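May 6, 2022

Back at the bench after lunch and the spinning disk was still warming up, so I read through the notes from April while I waited. Of the 22 salivary gland sections we stained, most came out fine on the nuclei and poor on everything else. The antibody for the ducts gave a haze over the whole tissue. I had put that down to the blocking step. After reading my own handwriting again I think it was the mounting medium. We had switched to the Titent that week and I wrote it down in the margin and then forgot it.

Mounted two fresh sections from the same block, one in the old medium and one in Titent. Same laser power, same exposure. The old one was clean. The Titent one had the haze, strongest near the edge of the coverslip. I will do it again tomorrow with a different block before I say anything at group meeting.
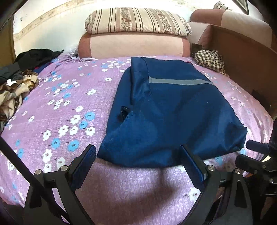
The Sjögren samples are the ones I worry about. There are not many of them and each biopsy is tiny, so I can't burn sections on finding out which bottle is bad. I did the test pieces on control tissue only and left the patient blocks in the freezer. The cold room is at its usual temperature and I was in there long enough to wish for a proper coat. Mine was at home, where it did me no good at all. I wore the lab's spare fleece, and the sleeves stop well above my wrists.

Block 101 has a crack through it. I trimmed past the crack and got usable sections from the deeper part, but the face is smaller now. Marked it on the lid and in the book.

In the afternoon I ran the image files through Gretulum. It crashed once on the big tile scan, then finished when I cut the scan into four. The segmentation still merges cells that touch. I fixed file 1749 by hand to see how long it would take, and it took roughly an hour, too long to do for the whole set. Raising the threshold splits the cells but loses the dim ones at the edge of each lobe. 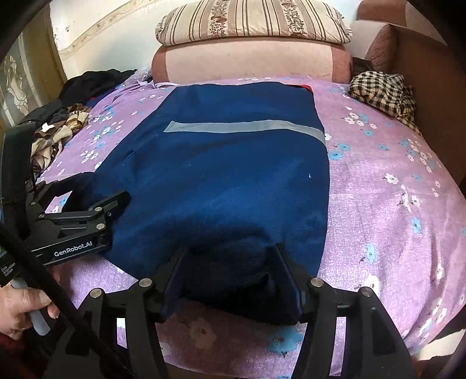

The dim ones matter because those are the cells next to the infiltrate, and that is the part the reviewers asked about. I might try the smoothing filter before the threshold. Wrote the settings on a sticky note and put it on the monitor.

Flustance called back about the objective. They want it shipped in for cleaning and can't say how long it will be gone. I asked for a loaner and they will check. If there is no loaner I'll finish the control set first and send it after.

Supper late, soup and toast. Eyes tired from the screen. To do: order more of the old medium, thaw the second aliquot, email the core about the evening slot, find the lid for the slide box.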